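Re: [Zullcombe-house] White panel in the laundry corner, and the clips
From: Ayantu Berhe
Date: November 2023

On the cleaning question first, then the clips.

> Has anyone found something that takes the small marks off the white
> panel? I used the spray from under the sink and it left the surface
> streaky. Also, the clips keep ending up in the drawer with the
> batteries. Can we agree on one place for them?

I would leave the spray alone. A damp cloth with a drop of dish soap does most of it, and a dry cloth straight after. Go along the grain, which is faint but you can find it if you get the light on it from one side. The scouring pads should stay in the kitchen. We had a Takesham panel at Onuoha Street and one round with a pad left a dull patch that never went away.

I went over ours in July and it took less than 60 seconds, so I don't think it needs to be on the chore list. Whoever sees a mark can wipe it.

As for the clips, I would like to keep them up by the panel where people can reach them. The drawer is fine for spares. There is a bag of 200 from Jakonine on the top shelf, and we don't need more than a handful out at a time. If a spring gets weak, throw the clip out – please don't put it back with the good ones. 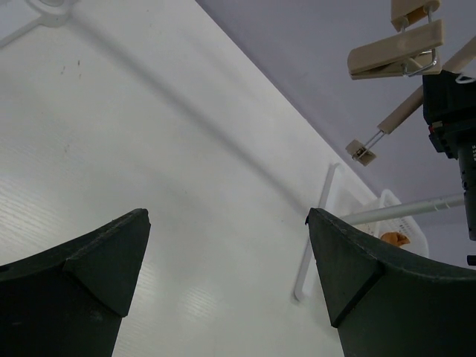
White panel with a few small specks, clip at upper right.

The specks are the ones I think you mean. They are small enough that I would try the soap twice before buying anything.

If anyone wants to order another bag, the item number is 3104. Let me know before you do, as I still have money left over from the last order.

Ayantu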